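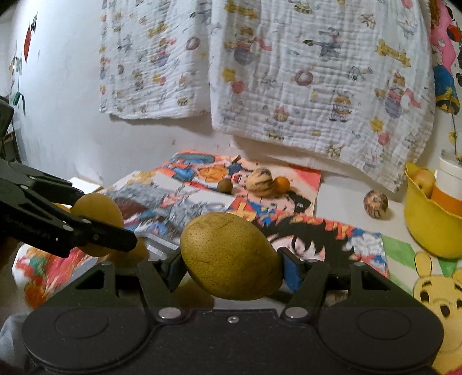
Do I need to re-zero the jaws every time I swap pads?

Only when the new pads are a different thickness from the old ones. Same pads, same thickness, you can skip straight to step 3.

Last updated 26/06/2022

4. Comparing two hand-held grippers on soft fruit

I wrote this section after Olga Ortuño asked me how I decide which pads go on which gripper, and my answer was a very long shrug. So now there's a proper routine! It's the one I use for the Troltby pads, but it works fine for the older Noguchi set too. You'll want one gripper in each hand, so clear your afternoon and stretch your wrists.

1. Close both grippers all the way, with nothing between the jaws, and check that the Ludivel logger reads zero for each. If one is off by more than 2 counts, open it, close it again and give it a second chance before you reset anything.

2. Wipe the pads with a barely damp cloth and let them dry. (I skipped this once and spent an hour blaming the controller.)

3. In the logger, open a new session and set the sample rate to 200. You can go up to 400 if you have the disk space -- I never saw a difference on fruit, but Ramiro Lorente swears by it for small hard parts.

4. Start with pears. Pick one up across the fattest part, hold it level, and squeeze only until it stops sliding. Then do the same with the other gripper and another pear.

5. Swap the pears between the two grippers and repeat. Please don't skip the swap! A ripe pear and a hard one will give you two very different curves, and you'll think you've learned something about the jaws when you've really learned something about lunch.

Caution: stop if the skin dents. A bruised pear goes soft fast and it'll throw off every grip after that one.

6. Move up to something big and round, like a large lemon or a small pomelo. 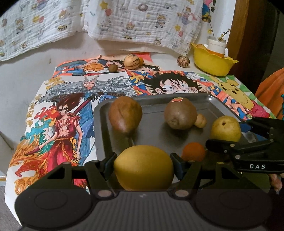
Go slower with these than you did with the pears. The jaws have to open much wider, and on a wide opening I find it's easy to pinch with the tips and miss the middle of the pad completely. Bring both fingers in low, close, and then lift straight up.

7. Save the session before you change pads. The logger will happily keep adding to the same file, and untangling it later is no fun at all.

Note: if the two traces drift apart partway through, check the screws at the base of each finger first. Annelore Seidel found that one for me, bless her.

My last full comparison came to 144 grips, and the file opened in Testgate without any complaints. Exporting is in section 5.

12 comments
3 shares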